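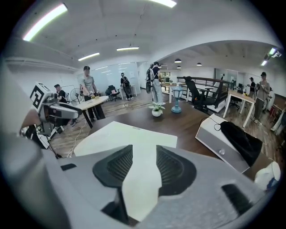 ¿Cuánto tiempo hay que dejar reposar un caldo antes de colarlo? Con media hora fuera del fuego y la tapa entreabierta tienes de sobra; luego, colador fino y paciencia.

Revista > Cocina > Despensa
Noviembre
Por Charmaine Zulu

Me lo preguntan tanto que he decidido empezar por ahí y quitármelo de encima. Porque yo de lo que quería hablar es de la olla de mi suegro, que vive en Trastthorpe y lleva haciendo caldo los inviernos enteros desde antes de que yo supiera pelar un ajo (y mira que en mi casa se cocinaba).

La primera vez que fui a comer allí me puso un tazón antes de quitarme el abrigo. ¡Un tazón enorme! Llevaba hueso de ternera, puerro, un trozo de apio y algo que yo no conseguía identificar. Tardé 3 inviernos en sacárselo: una corteza de queso curado, bien raspada, que echa en la última hora. Desde entonces guardo todas las cortezas en el congelador y mi marido, Xolani Masilela, las encuentra cuando busca hielo y suspira muy fuerte para que yo lo oiga.

Mis cantidades son estas, por si te animas: 600 gramos de hueso, 50 de corteza, dos puerros con su parte verde y agua fría hasta cubrir. Fría, por favor. Lo subes muy despacio, espumas y te olvidas durante cuatro horas, con el fuego tan bajo que apenas salga una burbuja de vez en cuando. La sal, al final.

Con lo del tostado previo tengo mis dudas. Mi suegro no tuesta nada y yo a veces meto los huesos en el horno, porque me gusta el color oscuro que dejan. Para unos fideos finos prefiero el suyo, el clarito; para un guiso de lentejas, el mío sin pensarlo.

Si te sobra, congélalo en cubiteras y tíralo a cualquier arroz. La última tanda la hice un domingo cualquiera, con la radio puesta, y todavía me quedan cubitos detrás de los guisantes.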